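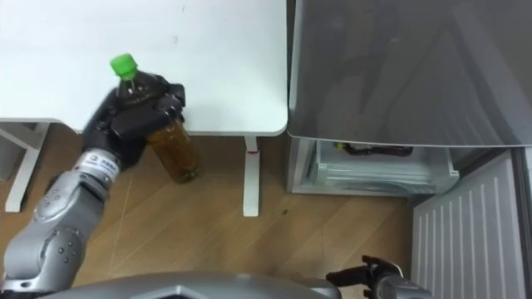 Prirnolach wood floor, light finish: review after 16 months

We put this floor in our shared workroom in April of last year. The room is 309 square feet and gets used every day, mostly by people in outdoor shoes. I wanted to wait before writing anything, because most of the reviews I found were written the week the floor went down.

Color and look
The color is a light tan. Our sample from the Lundton showroom looked more yellow than the floor does in the room, so ask for a second sample and leave it out for a few days. We have white tables and a gray refrigerator and the floor goes fine with both. Crumbs and small specks show more than I expected. On our old dark floor you could skip a day of sweeping.

The boards meet at an angle, and this took longer to lay than straight boards would have. Tomás Rocha did the work for us and charged for an extra half day. He started from the middle of the room and worked out, which left narrow cuts along both long walls. Plan for more waste than the calculator on the Valtia website tells you.
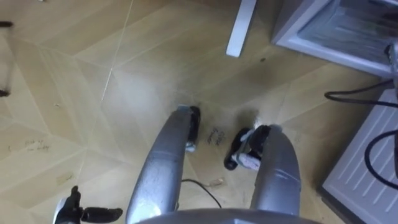

Angled seams between the boards, under the overhead lights.

Shine
If your lights are bright, look at this one under them before you buy. There is a clear reflection across the floor in our room in the evening. Karlijn Van Dijk moved her desk to the other wall to get away from it. I don't mind it, but I would pick the matte version if I ordered again. In daylight it is much less noticeable.

Wear
Table legs have left no dents that I can find. We did put felt pads under the chairs. One chair lost its pad and left a scratch as long as my hand before anyone noticed. The repair stick that comes in the box is a little too dark for this color.

Some of the seams look lighter than the wood from certain angles. I asked Valtia about it and was told this is normal for the light finish. I can't feel any gap when I run a fingernail over them.

Cleaning
Damp mop, plain water, once a week. The instructions say to wipe up spills within 2 hours. Coffee and tea have come up without a mark so far. A stiff brush leaves fine lines in the finish, so use a soft one.

Noise
Hollow in one spot near the door. The rest is quiet. We used the Mahmoudi underlay, which added up to 80 dollars to the bill depending on how you count the offcuts.

I would buy it again for a room this size, in matte. Four stars.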